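Can it do the dishes yet? A gallery of chores, with my grades

Posted Tuesday, March 25, 2025

I get asked the same thing at every family dinner, usually with a mouth full of potatoes: so when do I get one that does the laundry? I've been going to demo days and open houses for this stuff since October, mostly because I love them and partly so I have a decent answer for my aunt. This page is where I keep the answers. It used to be a plain list and then it got long, so I've broken it up by chore, with a few lines on each and a grade at the end. The grades are mine. I am an easy grader and I still haven't given out an A.

One note before you scroll. I'm grading on whether I'd want the thing working in my own kitchen or at the hardware store where I spend my Saturdays, with my mess and my customers. A clean run in front of a crowd is lovely, but I've burned plenty of dinners that started out looking great.

Folding towels
The crowd favorite, always. The Castora setup does a stack of hand towels while you stand there, and the folds are neater than mine (low bar). It likes its towels flat and all one size, though. Hand it a fitted sheet and I think we'd both cry. I'd take one tomorrow if it came with somebody to lay out the towels. B minus.

Loading a dishwasher
Plates went in fine. Mugs went in mostly fine. Then somebody handed over a whisk and the whole room went quiet – you could see it thinking about the whisk. I'm very sympathetic, I never know where the whisk goes either. What bugs me is the speed: I did my own load at home that night, singing, and was done before the demo would have finished its bottom rack. C plus.

Stocking a shelf
This is the one I care about for the store. The Korner people had 200 cans of soup on a rack and their machine fronted them beautifully, labels out, which I have been begging teenagers to do for years! But soup cans are the friendliest objects in the world. My shelves are bagged screws, paint brushes on pegs and a garden hose that wants to be a snake. B for cans, no grade for hose.

Wiping a counter
Surprisingly good! It went over the whole surface in tidy stripes and did the corners, which is more than I can say for certain people in my house. It also wiped straight around a crumb pile that it had made itself, twice. A person would have cupped a hand under the edge and swept the crumbs in without thinking about it, and that little cupped hand is the sort of thing I've started watching for everywhere. B.

Picking up toys
My sister's vote for most important chore, and she has three under six so I don't argue. This is where I get stubborn about the small stuff. Everybody wants to see the whole playroom cleaned up, but a playroom is really a pile of single grabs, and every grab is a shape. A cube is easy to hold. A cylinder is easy if it's standing up. Then you get to a star lying on its side, or a heart, and where exactly do you pinch a heart?

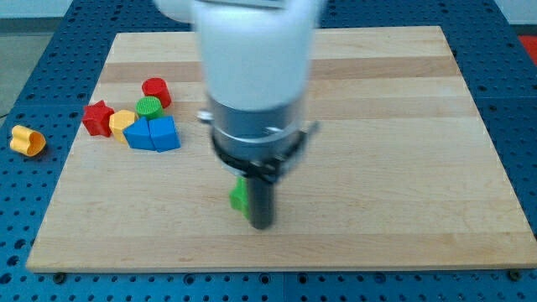 Yolanda Ayala teaches the evening class I sat in on, and she told me she'd trade any flashy video for 100 boring grabs in a row with none dropped. I've come around to that. If it can get the odd shapes every time, with the pieces crowded up against each other the way kids leave them, then the bin and the lid and the shelf are all just more of the same. I can't say we're there. I do think this is the chore that gets solved in bits, and one day my sister will notice she hasn't stepped on a block in a week. C for now, and I'd bet on it going up first.

Making a bed
I've only caught this once, at the Restrepo open house, and I had to leave for a dentist appointment before the pillows. The bottom half of the bed looked great. Incomplete.

Bagging groceries
Eggs on top, bread on top, so far so good. It put the cold things together, too, and I was ready to hand out my first A. Then came a bunch of cilantro. The Teltik folks took it well. B plus, my highest grade so far.

So, for my aunt: no, not the laundry, or at least not the part where you find the socks. My brother-in-law says I'll have a full housekeeper by 2070 and I've told him I plan to be very old and very picky by then. If you've seen a good demo of window washing or litter boxes, write to me – I'll drive pretty far for a litter box.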